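Skivovau Language Courses, Learner Support
Ticket 129: Graded reader audio stops before the end of the chapter
Opened: January 9, 2018
Reported by: Melahat Polat, Zulleck Evening School
Status: Resolved

The school reports that the audio for chapter 6 of the Polley beginner reader stops partway through the kitchen dialogue. The printed text continues for another page. Learners who follow the text while listening are unable to complete the exercise at the end of the chapter. The same fault was observed on two classroom computers and on one tablet.

Support asked the school to sign out, clear the saved lessons and download the chapter again. The result was unchanged. The word list for the chapter opened correctly, and all entries could be played one at a time.

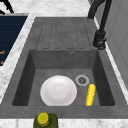 The chapter was then compared with the master copy. The reader was revised last April, when the text was extended from 200 words to 500. The new recording had been made but was never attached to the beginner level, and the shorter version remained in place. The Baptista edition of the same reader is not affected.

The full recording has now been attached. Schools that saved the chapter for use without a connection must delete it and download it once more. Learner scores and notes are kept.

Ms. Polat has confirmed that the audio plays to the end on all three devices. She also asked whether a slower reading could be offered at this level. That request has been passed to the course editors under a separate ticket.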